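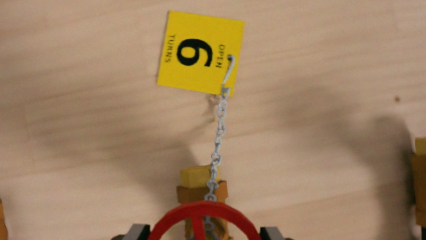
In many countries the shut-off valve for the water in a flat is treated as a secret. When I moved to Wernia, I received from the landlord two keys, a booklet of 107 pages about the rules of the house, and no information on where to close the water if a pipe breaks. I think this is a mistake, and a cheap one to correct. A square yellow tag with the words "OPEN" and "TURNS" and a big black 6 between them gives a tenant more practical help than a whole chapter of such a booklet. The letters can be small and the tag can hang sideways, it does not matter much. A person who stands in water at two in the morning will turn her head and read it.

My opinion is that every home should be labelled, and that the labels should be the duty of the owner and not a hobby of the tenant. By labels I mean simple words at the place where the hand goes. Which valve is for the kitchen. Which fuse is for the stove. How many turns, and in which direction.

Some people answer that all this can be found in the documents. It is true, and I have looked for it. The management firm of our building, Nieminen, keeps a website with 300 files for the houses on our street. I found a plan of the roof, a letter about bicycles from a former owner, and after one hour the drawing of the water pipes. It was drawn before the bathrooms were moved to the other side of the corridor. A paper of this kind is useful for an engineer who has a quiet afternoon. For the family in the flat it is almost the same as nothing.

Others say that labels are ugly. I have some sympathy for this. In Jadovora, where I grew up, my grandmother wrote on everything with a blue pencil, also on the inside of cupboard doors, and my mother was ashamed when guests came. But in November, when the heating had to be filled and my grandfather was in hospital, we children did it alone from her notes. I was nine years old. I do not remember that anybody spoke about the beauty of the cupboard on that evening.

The third objection is money, and this one I find the weakest. In our building there are 364 valves which somebody may need to close one day. My neighbour on the second floor had a leak last winter, and the repair of her floor cost 4000 euros, mostly for the reason that she searched for the right valve under the wrong sink. For this sum one could label our house and, I suppose, the next one too.

There is a harder question behind this, and I do not have a complete answer. When knowledge about a house lives only in the head of one old plumber, the house is in some way his. In Hevard, where I rented before, we all waited for such a man, and we were polite to him even when he was rude. He was good at his work. Still, I believe that people who pay for a home should be able to make it safe for one night without asking permission – and then call the plumber in the morning, at a normal price.

The law could ask for very little here: the main valve, the fuses and the gas, marked in plain words before a new contract is signed. The landlord already has to show the energy certificate on that day. He can bring a pen also.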